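Reading Jarker Aloud: a report on our reading evening

For our project we chose to read Narinen, the long memoir by the writer who signs only as Woldemariam, and then present it to an audience. It runs to 90 short chapters, and we had a lovely time with nearly all of them – the Jarker chapters, set in the town of the author's childhood, most of all.
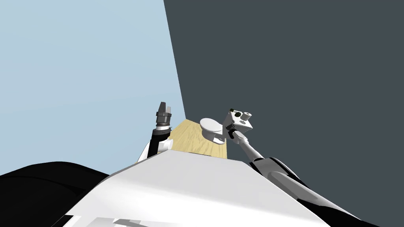
We held the reading at the Lanon bookshop in December, and 30 people came along, which pleased us no end! Most stayed afterwards to talk about exile and home.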